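Last updated: March

Notes from the workshop: making friends with maple

I've been putting off writing about maple for months, mostly out of embarrassment. I bought a big stack of it from Leung's yard last fall, bragged about the price to anyone who'd listen, and then proceeded to burn, chip and scratch my way through a good part of it. So this month's item is a sort of confession, with a few things I picked up along the way.

First, the burning. Maple scorches if you so much as look at it funny. I'm used to pine and poplar, where you can stop halfway through a cut to scratch your nose and nothing bad happens. Stop halfway with maple and you get a brown stripe that takes forever to sand off. I had a blade in the saw that was fine for everything else I do, and I kept blaming the fence, then the motor, then the wood. Hiu-tung Pan came by to borrow my long clamps, watched me make one cut, and asked when I'd last cleaned the blade. Well. It had been a while! Ten minutes with a brush and some cleaner and most of the burning went away. A new blade took care of the rest.

Then there's tearout. If the board has any figure in it – those wavy, rippled streaks that made you buy it in the first place – a planer will happily rip little chunks out of the surface. Light passes help. So does wiping the board with a damp rag right before it goes through, which sounded like nonsense to me until I tried it. I now take the thinnest pass my machine will allow and go make tea if I feel myself getting impatient. 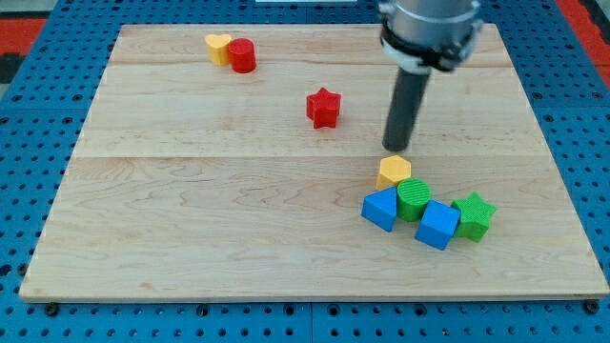
Gluing up panels is the part I've come to enjoy most. I used to spread glue on everything at once and then run around in a panic with clamps under both arms. Now I do one seam at a time, let it sit for 30 minutes, and add the next strip. It's slower, sure, but my panels come out so much flatter that I save the time again in sanding. I also lay all the strips out dry first and shuffle them until I like how the grain runs together. My rule is to leave them overnight and look again in the morning, since I always want to swap at least one.

A word on glue itself. I've been using the Tallilent wood glue that a few of you wrote in about, and I'm happy with it. It gives me enough time to fuss with alignment and it scrapes off nicely once it goes rubbery. Please do scrape it then! I let one panel sit the whole weekend and spent an evening chiseling off beads as hard as candy.

Finish is where I've gone back and forth the most. Oil makes maple glow, but it also turns it more yellow than I like. Water-based finish keeps it pale but raises the grain, so you have to wet the board, let it dry and sand off the fuzz before you start. For cutting boards I stick with plain mineral oil and a bit of wax. I gave away 3 of them over the winter and so far they're holding up, although my sister has been putting hers in the dishwasher and I'm trying not to think about it.

If you want to try some maple yourself, the Ploltitz mill is clearing out shorts and offcuts at the moment. I came home with a trunkful and my receipt said 163 dollars, so bring cash and maybe somebody sensible. The folks at Fodora also still have a few of the long bar clamps in the back room if you ask at the counter.

Next month I'm hoping to get to drawer slides, and a couple of you have asked about sharpening, so send me your questions on either one. And Hiu-tung, I'd like my clamps back.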